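Home | Syllabus | Readings | Handouts | Problem Sets | Contact

Food Preservation and Household Safety
Handout 6: Packed meals, holding temperature, and time
Instructor: Soledad Bañuelos

Packed meals differ from restaurant meals in one respect that matters for this unit: there is a long, uncontrolled interval between preparation and eating. This handout covers the growth of bacteria during that interval, the effect of container geometry on cooling, and the record sheet you will use in the April lab.
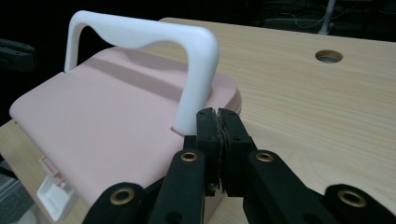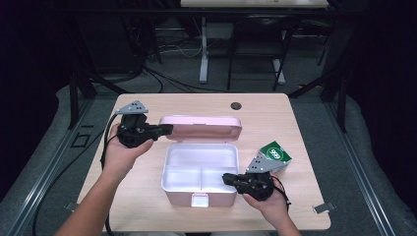
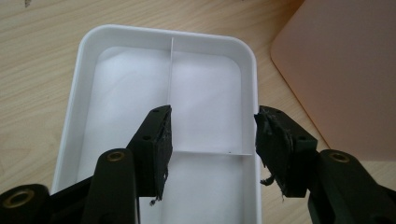 1. Terms

Holding time is the period from the moment food leaves controlled storage (refrigerator, oven, hot well) to the moment it is eaten. Transit time is only part of it. A lunch packed at 6:45 a.m. and eaten at noon has a holding time of five and a quarter hours, even if the bus ride took ten minutes.

The danger zone is the range from 40 °F to 140 °F (4 °C to 60 °C). Many of the bacteria that cause foodborne illness multiply quickly inside this range. The usual limit for perishable food in the zone is two hours in total, or one hour if the surrounding air is above 90 °F. The limit is cumulative. Returning the food to the refrigerator stops the clock but does not reset it.

Perishable, as used in this course, means food with enough moisture and nutrients to support growth and a pH above 4.6. Cooked rice, cut melon, sliced meat, soft cheese, and cooked beans all qualify. Dry crackers, whole apples, and most hard candy do not.

2. Growth during holding

Under steady conditions the count after time t is

N = N0 × 2^(t/g)

where N0 is the starting count and g is the doubling time. Take N0 = 50 cells per gram and g = 30 minutes. After two hours there have been four doublings and N = 800. After five hours there have been ten and N = 51,200. The formula ignores the lag phase, so it overstates early growth. For planning purposes this error is on the safe side and we leave it in.

Note that halving N0 gains only one doubling time. Careful washing is worth doing, but in this model temperature has a far larger effect on the final count, as g depends strongly on it.

3. Container geometry

Heat leaves food through its surface. For a given volume, a shallow layer has more surface than a deep one and a shorter path from center to edge. Cooling time for a slab cooled from both faces rises with the square of its thickness, so food packed 2 inches deep takes four times as long to cool as the same food packed 1 inch deep.

Dividers have two effects. They limit the movement of moisture and juices between foods, which matters when a dry item sits beside a wet one. They do not insulate to any useful degree. A thin wall between hot rice and cold fruit lets heat pass, and both foods drift toward the middle of the danger zone. Pack everything in one container at the same temperature, preferably cold.

Lids slow evaporation and therefore slow cooling. Chill first with the lid ajar, then close.

4. Worked case: the Pridmont samples

The Pridmont set consists of 28 packed meals logged by a previous section. One was discarded for a missing start time, leaving 27. Each meal was probed at packing, at mid-morning, and at noon – 81 readings in all. Three points to check before using the set:

– Probe depth was recorded for the noon reading only.
– Meals labeled "Brarnlow" were packed with a frozen gel pack on top. Meals labeled "Ayala" had the pack underneath.
– Times are in local standard time throughout.

Cold air sinks, so expect the position of the pack to matter. Compare the two groups at noon and state whether the difference exceeds the accuracy of the probe (±2 °F). Do not average the groups together.

5. Record sheet

Use one line per reading: meal code, time, probe depth in inches, food temperature, air temperature, initials. Check the probe in ice water before the first reading. It should show 32 °F. If it is off by more than 2 °F, get another probe from the cabinet in Room 229. Wipe the probe with alcohol between foods.

6. Reading and problems

Read the Plollavura lab manual, the chapter on cooling curves, before the April lab.

Problem 1. Repeat the calculation in section 2 with g = 60 minutes.
Problem 2. A meal spends 50 minutes at 70 °F, is refrigerated overnight, and is carried out again. How much of the two-hour limit remains?
Problem 3. Sketch cooling curves for layers 1 inch and 3 inches deep on the same axes. Label both axes with units.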